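3. 东西买回来以后放哪儿：分类、叫法和“先搁一下”

3.1 这一节要说的事

前一节讲的是买菜，这一节讲买回来以后。我原来打算把它写成半页纸，附在买菜那部分后面就算了，结果整理日记的时候越看越舍不得删，最后写成了整整一节。审过初稿的同事嫌我啰唆，我认了，不过还是没怎么删（删掉的主要是关于洋葱的一大段，放到附录里去了，爱看洋葱的读者可以去那儿找）。

先交代材料。Trundura 项目前后做了2轮，都在 Kirno 镇上，第一轮请到202户人家，每户把进了家门的果蔬记上七天：什么时候进门、先放在哪儿、后来挪到哪儿、什么时候吃掉或者扔掉。我们发下去的是一本横格小本子，每天一页，页底留了一块空白，写着“随便说点什么”。我当时以为没人会填这块空白。收回来一看，大家在这里写得比正文还起劲，有抱怨的，有画画的，有顺手把晚饭菜谱抄上去的，还有一位写了半页关于邻居家鸽子的事！本节逐条细读的就是这些空白处的话，一共405条，都是从两轮日记里挑出来的，挑的标准只有一个：提到了“放”这个动作，以及放的地方。鸽子那条没有入选，很可惜。

编码是我和 Constanza Garrido 分头做的，各做各的，做完再碰头。碰头的时候吵得挺厉害，后面会讲到为什么吵，因为我觉得吵的内容比最后定下来的编码表更有用。

3.2 人是按什么把东西归到一堆的

问卷里如果直接问“您怎么给蔬菜分类”，得到的回答都很像课本：叶菜、根茎、瓜果。第一次试访的时候我就是这么问的，人家也就这么答，答得又快又整齐，我还挺高兴。后来到人家厨房里一看，完全两码事。嘴上说土豆属于根茎的那位太太，把土豆和大蒜、干辣椒、半包面粉、一卷保鲜膜放在一起。我问她这一格算什么，她想了想说：“不急的。”

“不急的”后来成了我们编码表里的第一类，用的就是她的原话。跟它相对的是“急的”，也就是今天明天不吃就要坏的。剩下的类别也都是从日记里捡出来的叫法，我尽量没有替人家改得更书面：有“娃要吃的”（多半是水果，伸手就够得着），有“做菜的”，有“看着好看的”（真有，好几户把柠檬和红苹果单独摆出来，说是摆着舒服），还有一类我犹豫了很久要不要收进来，就是“不知道放哪儿的”。

“不知道放哪儿的”里面，牛油果出现得最多，其次是半个的东西：半个南瓜、半颗白菜、切过的姜。整个的东西有自己的位置，一切开，位置就没了。有位先生写道，整颗白菜在阳台，切了以后阳台嫌脏，冰箱又塞不下，于是它在灶台上坐了两天，“像个客人”。我很喜欢这句话，在三次报告里都引过，这里再引一次，请各位原谅。

回到怎么归堆的问题。我们原先的假设是，用途比植物学更管用，这一条基本站住了。没料到的是颜色也插了一脚，而且插得很怪，甜椒就是最典型的例子，所以单独写一小节。

3.3 甜椒的麻烦

先说叫法。同一户人家的同一本日记里，绿的写“青椒”，黄的和红的写“彩椒”或者“甜椒”，几乎没有人写“绿甜椒”。你要是问他们是不是一种东西，多数人会说是，有的还补一句“颜色不一样嘛，熟的程度不一样”。可是放的时候，两边就分开了。青椒跟着炒菜的东西走，和葱、姜、蒜薹在一处；黄椒和红椒常常跟着水果走，或者自己占一个小盒子。

我第一个念头是价钱。彩椒贵一些，人对贵的东西总要客气一点，单独放着，怕压坏。这个解释我到现在还觉得有道理，日记里也有人明说：“黄的贵，别跟土豆挤。”但是 Garrido 不同意，她认为关键在吃法。生吃的和下锅的要分开，这是很多家里不用说出口的规矩，黄椒切条蘸酱，或者放进沙拉，那它就算“生的那一边”。她举的证据是，凡是写到黄椒下锅炒的人家，黄椒和青椒往往也就放在一起了。我去翻了那些条目，她说得对，至少大体上对。

我们为这个吵了一个下午。我说这两种解释本来就缠在一块儿，贵的东西人才舍不得炒。她说那就应该编两个码，让它们自己去打架。最后编了两个码。事后想想她是对的，我当时主要是不想重新编一遍（读过我上一篇文章致谢部分的人大概知道，我重新编码的历史不太光彩）。

还有一种情况两个解释都管不了。有些人家就是爱把颜色岔开放，绿的一处，黄的一处，问起来只说“习惯了”。有位老人家讲得多一点，她说颜色岔开，开柜门的时候一眼就知道还剩什么，混在一起就得翻。她眼睛不太好，颜色对她来说就是标签。这一条让我重新看了很多原先编成“随手”的条目，有些大概一点也不随手，只是写日记的人觉得不值得解释。

3.4 抽屉、盒子、盆

容器的部分我本来想略过去，觉得那是家居杂志的事。可是日记里的人太喜欢谈容器了，不写不行。

先说最普通的。镇上 Leiva 路那边的杂货店常年卖一种叫 Gestero 的塑料收纳盒，便宜，好多户都有，买的时候各有打算，用着用着就全变成了装菜的。有人拿它当抽屉，搁在架子下面拉出来推进去；有人拿它当盆，连洗菜也在里面；还有人一直管它叫“那个白的”，其实他家那只是灰的，问了才知道从前有过一只白的，坏了，名字传给了后来这只。

容器带来的第一个问题是：有边的东西会让人忘事。放在台面上的菜天天看得见，吃得也快。进了高边的盒子或者抽屉，再压上两样别的，它就从家里人的脑子里消失了。日记里“扔掉”的条目，好多前面都跟着一句“在底下发现的”。有位年轻妈妈写得很痛心，说香菜在抽屉底下化成了水，她明明记得自己买过，还以为被丈夫吃了，为这事两人拌了几句嘴。

第二个问题跟第一个相反，东西放在外头会被“借用”。香蕉是最明显的。香蕉几乎从来不进抽屉，大家都说会捂坏，或者说会把别的东西催熟，各有各的讲法，讲得都很笃定。于是香蕉总在外头，在外头就挡事，切菜要挪它，摆碗要挪它，一天里能换好几个地方。我们原先设计的表格只留了“放在哪儿”一栏，填香蕉的那一行，格子常常不够用，有人干脆画了一串箭头，从窗台画到桌子，再画回窗台。第二轮我们把这一栏改成了可以续写的，算是被香蕉逼的。

第三个问题最小，也最让我头疼：什么叫“放好了”？一个辣椒在抽屉里，算放好了，没人有意见。一个辣椒在抽屉旁边的台面上，算不算？写日记的人有的写“已放”，有的写“还没放”，同样一种摆法，两种写法都有。我和 Garrido 第一次核对编码，分歧有一大半出在这里。我倾向于照抄当事人的说法，他说放好了就是放好了。她觉得这样一来“放好”这个码就没法在人家之间比较了。折中的办法是加一个中间的码，叫“先搁一下”，下面专门说。

3.5 “先搁一下”

如果只能从这一节里带走一个词，我希望是这个。“先搁一下”在日记里出现得非常多，写法也五花八门：先搁着、先放放、暂时、等会儿收、回头再说。按字面理解，这都是很短的状态，几分钟的事。对着时间一看就有意思了，有些“先搁一下”从星期头搁到星期尾，那个东西直接从台面进了锅，压根没有去过它“应该”去的地方。

起初我把这种情况看成拖拉，编码表上给它的备注写的是“未完成”。后来觉得这个备注带着我自己的偏见（我妈是个东西进门必须马上归位的人，我从小受的就是这种教育）。从日记里看，台面在很多家里就是一个正经地方，只不过大家不肯承认。他们说起冰箱、抽屉、阳台，用的是“放”；说起台面，用的是“搁”。一字之差，搁在那儿的东西就好像还在路上。所以我们把备注改成了“过渡位置”，Garrido 又嫌“过渡”太文绉绉，可她也没想出更好的，就这么定了。

有几种东西特别容易被搁着。一是晚上就要用的，这个好懂。二是刚拿出来又不一定用的，比如本来打算炒青椒，临时改了主意，青椒就留在了外面。三是“跟另一样东西配的”，那另一样还没买回来，这一样就先等着。有户人家的茄子等肉末等了好几天，日记里每天都记一笔“茄子，等”，到最后一天写的是“茄子，不等了”，后面画了一个锅。

搁着的东西还有一个作用，提醒人。不少人说，收起来就忘了，搁在眼前，进厨房就想得起来。这话跟3.4节里高边盒子的事正好对得上。只是提醒的效果有好有坏，有的人天天看着它，看惯了，反倒不当回事了。哪些人会看惯，哪些人不会，我手里的材料回答不了，日记只有七天，太短。

3.6 几处不放心的地方

写到这里该老实交代一下毛病。

头一个是季节。第一轮在冬天，第二轮在5月，两轮时间里上市的东西不一样，阳台能不能放菜也不一样。冬天的阳台等于半个冰箱，到了5月就只是个晒衣服的地方。我在前面好几处把两轮的话放在一起引，是因为谈的是叫法和归堆的道理，可我不敢保证这些道理跟天气没有关系。

第二个是日记本身。让人记他把东西放在哪儿，他多少会放得整齐一点。有一户在最后一天坦白说，这一周是他们家厨房一年里最干净的一周，谢谢我们。我也谢谢他们，但心里凉了半截。

第三个是软件。第一轮的编码我们是用 Kirno 镇图书馆的旧电脑录的，录到后来行号串了一段，辣椒的备注跑到了茄子那里。发现以后我们按纸本重新核了一遍，核对过的表和原表都留着，谁想看可以来要。那一段串行的内容没有用在3.3节里，请放心。

第四个算不上毛病，算遗憾。我们几乎没有问过家里的孩子。“娃要吃的”这一类全是大人替他们说的，孩子自己觉得哪些是给他吃的，放在哪儿他够得着，我们不知道。有一本日记最后一页明显换了笔迹，字很大，歪歪扭扭写着“香蕉在桌子上”。我把它算进405条里了，Garrido 也没反对。

下一节转到“扔掉”的条目，会用到这里的“急的”“不急的”和“先搁一下”三个码。跳着读的读者，记得回来看一眼3.5节。图2对应3.3和3.4两节。

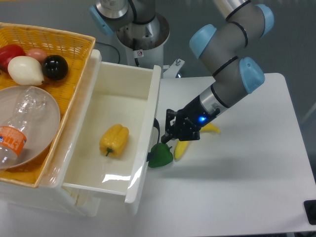
本页最后修改：29/01/2021

图2 台面与抽屉：青椒和香蕉在白色台面上，黄椒在敞开的白色抽屉里。按3.5节的编码办法，台面上的两样记作“先搁一下”还是“已放”，要看当事人自己怎么写；抽屉里的记作“已放”。

图注里“黄椒”的叫法跟着3.3节走，日记中写作“彩椒”“甜椒”的条目也并在这个名目下。编码表全文和洋葱那一段见附录。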